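Crescencio Ledesma
February 4, 2021

Spent the morning on the phone with the Arkville water office. Posting what I learned in case your bill went up too.

My last one was for 3106 gallons. I live alone and I don't water anything in winter.

The clerk said to shut off every tap, read the meter, wait two hours and read it again. If the number moves, you have a leak on your side.

Mine moved.

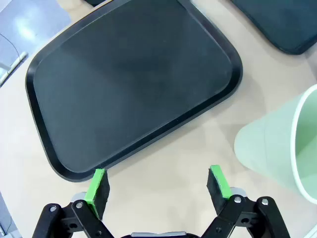
Dede Agyeman: Check the toilet first. Food coloring in the tank, don't flush, see if it shows up in the bowl.

Did that, thanks Dede. The bowl stayed clear in both bathrooms.

Next I closed the valve where the line comes into the house and read the meter again. It still moved, so the leak is between the meter and the house - 23 feet of pipe under the front walk.

Gunberg Plumbing can come out in 8 days. Trujillo didn't pick up.

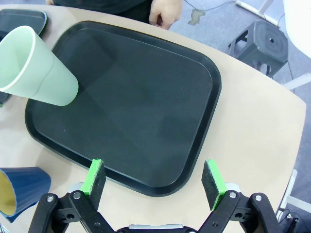 The city will adjust one bill a year for a leak, but you need the repair receipt and a form. The form is at the front desk, not online.

They also told me the old houses on Asadstead Road mostly have the original supply line. If you're on that street, read your meter tonight. The lid is heavy - use a screwdriver to lift it.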